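Grakia House Residents' Association
Minutes of the April meeting, held in the ground floor common room

Present: Renato Talavera (chair), Cherry Mae Ambrosio (minutes), residents from both floors.
Apologies: the Cabrera household.

The meeting opened at 7:10 p.m. The minutes of the previous meeting were read and accepted with one correction: the plumber's bill was for the upstairs bathroom, not the laundry room.

1. Money

The kitchen fund stands at $637. The general fund stands at $1,285 after the payment to Codari for the window repair. Renato will ask Codari for a written receipt, as only the card slip was kept.

2. Shared kitchen -- mugs and dishes

Cherry Mae reported that mugs are still being left on the drying rack overnight and that the rack is full by morning. People coming down for breakfast have been moving other people's things to get at the sink. Two mugs were chipped last month.

It was agreed that mugs will be kept on the wooden mug tree from now on and the cupboard shelf over the kettle will be given to bowls and plates. Mugs go on the pegs by the handle. Anyone who finds the pegs full should put the mug in the cupboard, not back on the rack. 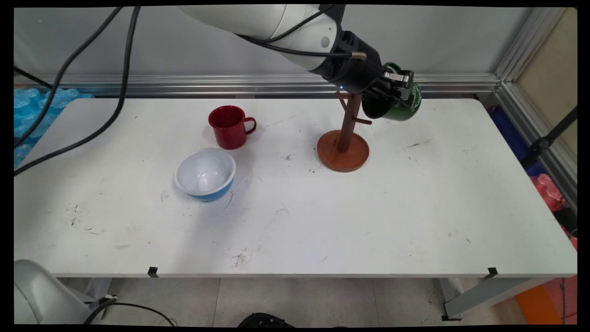

A question was raised about enamel mugs, which some residents use for camping and would like to keep separate. Agreed that enamel may hang with the rest, but owners who want theirs left alone should keep them in their rooms. The same goes for bowls brought from home. Bowls should be stacked on the shelf and should not be left out on the table after meals.

The white table was discussed. It has dark specks and scuff marks, some of them near the front edge. One resident thought they would come off with baking soda. Another had tried that on a similar table without much luck. Cherry Mae will try a small patch first and report back. No money to be spent on a new table this year.

Renato asked that the mug tree be kept off the stove side of the counter when it is not on the table. Agreed.

3. Refrigerator

The Motomov refrigerator is making a noise again, mostly at night. The door seal was replaced in the winter and is holding. Renato will call for a price on a repair. If it comes to more than the kitchen fund can cover, the matter comes back to the next meeting before anything is signed.

Labels: food with no name on it will be thrown out at the end of each month. This was already the rule -- it will now be written on the door.

4. Other business

The hallway light on the upper floor is out. Renato has a spare bulb.

Bicycles are to be kept clear of the back door.

The next meeting will be in the common room at the same time. The meeting closed at 8:05 p.m.

Minutes taken by Cherry Mae Ambrosio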